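Drekport Tide Readings – README

Last touched 29 May 2019. Still a work in progress, see the bottom.

What this is
Hourly water levels from the two gauges at Drekport, one at the harbor wall and one up the creek at Arken. Plain CSV, one file per month. Started as a spreadsheet for people launching small boats, got out of hand.

Files
levels/ – the readings
notes/ – scans of the old paper log, typed up where legible
stations.csv – names, datum offsets, install dates 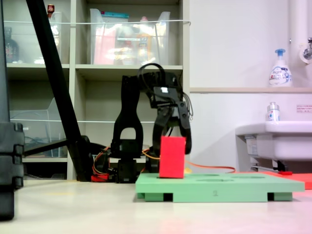 Columns are time, station, level_cm, flag. Time is UTC, always. No daylight saving anywhere. If your plot looks an hour off in July thats why. Level is above the local zero, not sea level – add the offset from stations.csv before comparing the two gauges.

Flags
0 – fine
1 – filled in from the paper log
2 – suspect, usually weed on the float
9 – missing, level left blank

Known problems
- Arken gauge reads high after heavy rain. Real water, not tide. Left in.
- The harbor gauge got swapped for a Brilow unit and there is a small step in the levels at the changeover. Not corrected.
- Paper log has 3,000 entries, handwriting gets bad toward the end. 500 of them still not typed up.

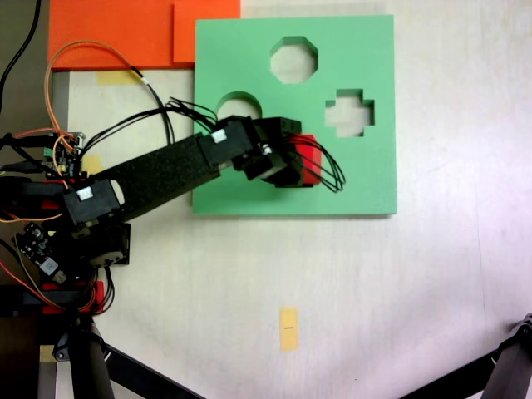
Using it
Drop the flag 9 rows first. Then sort, the older months are not in order. Anything that reads CSV will do. For daily highs and lows use at least 20 good hours per day, fewer than that and you miss a peak.

Don't use this for navigation. Really. Get the offical tables.
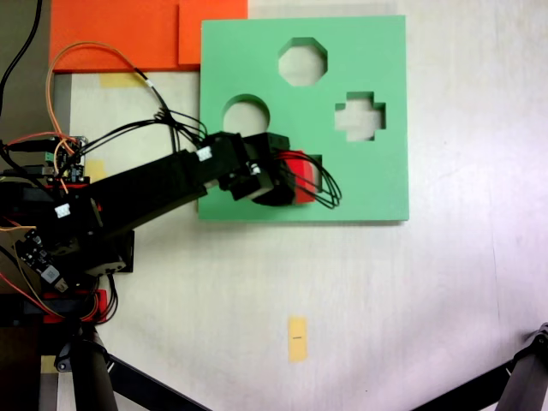
License is do what you like, a mention of Drekport Tide Readings is nice. The Abdella tide script reads these files directly if you rename level_cm to level – haven't gotten around to changing it on our end.

To do
- type up rest of log
- fix the step
- sort the old months
- wind column maybe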